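Budar @budar_bench
Thread on reworking the shelving and the table at the window end of the workroom. Measurements where I have them. 1/19
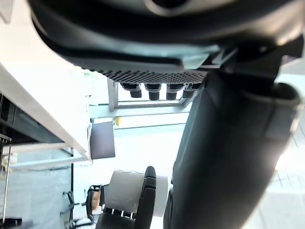 2/ The problem was simple to state. A white table with a thick top, a dark shelving unit beyond it, and too much daylight. By ten in the morning you could not read a label on anything dark without shading it with your hand.

3/ First job was the shelving. It's the Postik system: vertical panels with slots, one metal upright at the front, horizontal bars that hook in. I bought it second-hand and it came without instructions. The panels only go in one way up. The slots are slightly wider at the top.

4/ Clear width between the panels is 473 mm. The Puneo trays I wanted to use are listed at 470, which sounds fine until you measure one. The moulded rim adds a couple of millimetres each side. They do not go in.

5/ Options were to plane the rims, move a panel, or use different trays. Moving a panel means moving every bar on that side. I planed one rim as a test. It took far too long and left a rough edge that catches on sleeves.

6/ So, different trays. The Skoryk ones are narrower and have a flat rim. They leave a visible gap on each side, which I can live with. They are also shallower, so anything tall has to go on the bars or elsewhere.

7/ Bar spacing. I started with equal gaps all the way up because it looked tidy. Wrong approach. Most of what I store is flat, and a few things are not. Equal gaps waste space on the first sort and don't fit the second.

8/ Now the gaps are 70 mm for the flat trays, with one double gap at the bottom. The double gap takes the glue bottles standing up. Glue bottles lying down was a mistake I made in the last place and don't intend to repeat.

9/ Someone asked whether the hooks on the bars hold. Yes, if both ends are fully down. You should feel a second small drop after the first one. If you only felt one, push again.

10/ The table next. The top is heavy and the underside of the edge is in shadow for most of the day, so anything fixed under there is invisible until you bang a knee on it. I took off the old cable hooks and filled the screw holes.

11/ Height: I raised the table by 6 mm with felt and hard plastic discs under the feet. That sounds pointless. It was enough to let the lowest drawer of the trolley pass underneath without scraping.

12/ On white tops. They show every pencil mark, and in direct sun they are tiring to look at for more than an hour. They are also very good for finding dropped screws. I have kept the white top and put a grey cutting mat where I do most of the work.

13/ The window. Grey frame, thin glazing bars, no blind when I moved in. I tried tracing paper on the lower panes for a week. It softened the light well enough but curled at the corners overnight, every night, whatever tape I used.

14/ Current arrangement is a plain roller blind, off-white, lowered to just above the height of the work. Full blackout would be worse. You then need lamps in daytime, and lamps on a glossy surface give you the same glare from a different angle.

15/ Labels. Black on white, matt, on the front of each tray and never on the lid. I had glossy labels before. With the window opposite, each one turned into a small mirror. Matt paper and clear matt tape cost hardly any more.

16/ Small parts are sorted by thread size and then by length. Not by project. Sorting by project works until the project ends, and then you have a tray named after something you finished in spring and no idea what is in it.

17/ Things I would do differently: measure the trays before ordering (see 4), fit the blind before the shelving so the steps can stand where they need to, and buy two spare bars. Postik spares exist but the seller I found only posts in batches. Mine are due in December.

18/ Still to do: the floor end of the shelving wants a packer on the left. It rocks if you pull the bottom tray quickly. A folded strip of card is holding it for now. Card compresses, so I check it on Fridays.

19/ For those who asked about cost, the shelving was the cheap part. The trays came to more than the unit they sit in. I'll post the cutting list for the packers once I have settled on a thickness.

Reply to a question below: yes, the bars can be swapped between left and right, but the coated side should face up or the trays drag.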